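[favadier-users] Re: Resistive loads matched to the wrong appliance
Amirhossein Ghorbani
Nov 13, 2022

> I have the clamp on the kitchen circuit and the Honach plug on the
> toaster only. The plate on the toaster says 1,050 W. The plug says
> 914 W. Favadier finds the step on the clamp without trouble but then
> labels it "grill, half power" nearly every time. I have put the plate
> value into the appliance table by hand and it made things worse.
>
> Is the plug faulty, or is the matcher? And does it matter if the
> plug's clock is a little behind the clamp's?

Neither is faulty as far as I can tell from the log you posted. There are three separate matters in it and I will take them in turn.

First, the plate value. It is the power at the rated voltage printed next to it, and a heating element is close to a plain resistor, so power goes with the square of the voltage. A modest shortfall at the socket becomes a shortfall twice as large, in percentage terms, on the meter. Your voltage column sits well below the plate voltage for the whole of the morning. If you scale the plate value by the square of that ratio you land within a few watts of what the Honach reports. The plug is reading correctly and the plate is correct too. They are answers to different questions.

For this reason, please do not type plate values into the table. The matcher expects a measured step, normalised to nominal voltage. If "normalise" is off in the config (it is off by default in the version you have), the table wants raw measured values instead. Mixing the two is the most common cause of bad labels on this list. Delete your hand entry, turn normalise on, and run the learning pass again with the plug in place.

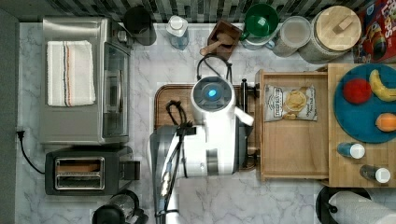

Toaster oven with folded towel on top, two-slot toaster beside it.

Second, the overlap between loads. Two elements of similar resistance on one circuit can't be told apart by the size of the step alone, and no setting will change that. What can separate them is the shape over time:

A toaster is one step up, a flat top, and one step down. The flat top sags slightly in the first second or so as the wire heats and its resistance rises, then stays put.

A toaster oven or grill with a thermostat is a step up, a long flat section, then a train of on and off periods. The first on period is much longer than the rest.

A kettle is a single block, larger than either, and its length varies with the fill.

Favadier looks at the first edge and commits. That is what you are seeing: the edge fits both entries, the grill entry has a wider tolerance because it was learned from cycling data, and the wider entry wins. Set "defer_label" to 2 so that it waits for the second edge before choosing. The live display will then lag, but the stored labels will be much better. I would also narrow the tolerance on the grill entry by hand. It is the only hand edit I would make.

Do check whether your toaster switches all its elements together. Some models with a single-slice setting feed one side only, which gives you a smaller step that needs its own row in the table. If yours has such a setting, learn it under a separate name. A load test doesn't need bread, by the way, as the element draws the same power with the slots empty. On most models the timer doesn't depend on the bread either, so the flat top should be the same length for a given dial position from a cold start. A second run straight after the first may be shorter on the types with a bimetal timer. Leave a decent gap between runs or your duration figures will drift.

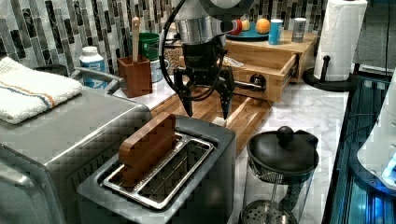 Wooden slice in the left slot, right slot empty.

Third, the clocks. Yes, it matters, but only during the learning pass. The pairing window between plug and clamp is narrow, and an edge that falls outside it is logged as "unpaired" and thrown away. It will not give you a wrong label by itself. It will give you too few examples, and a table row built on too few examples has a poor estimate of the spread. Your log has a good many unpaired lines, all of them with the plug behind, and the offset grows through the day. That is plain drift. The Honach only fetches the time when it joins the network, so power cycling it before the pass is enough. If you would rather correct it afterwards, the Tekleab import script takes an offset per file and can fit a straight line through the paired edges. I have used it on a week of data without trouble. It writes a new file and leaves the original alone.

One point you did not raise. The clamp log shows a small constant load under everything, and it moves up and down by a few watts over hours. If you also have the Vomex filter enabled, it treats slow changes as baseline and subtracts them, which is right, but its time constant is shorter than a long grill run. Near the end of such a run it starts to eat into the flat top, and the step down then looks bigger than the step up. The matcher dislikes uneven pairs and may split them into two appliances. Either lengthen the time constant or turn the filter off for kitchen circuits. I have it off.

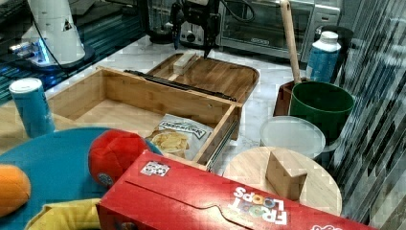

Toaster and toaster oven side by side at the back of the worktop.

So, in order:

remove the hand entry
normalise on
defer_label at 2
Vomex off, or a longer time constant
restart the plug, then learn each appliance alone, with nothing else switching on the circuit

Do the toaster and the grill first and leave the kettle until those two are stable. If the labels are still wrong after that, post the learned table together with the raw log. The table on its own is not much use to me, as it does not record whether normalise was on when it was made. There is a patch for that waiting to go in, and I expect to merge it in December.

Amirhossein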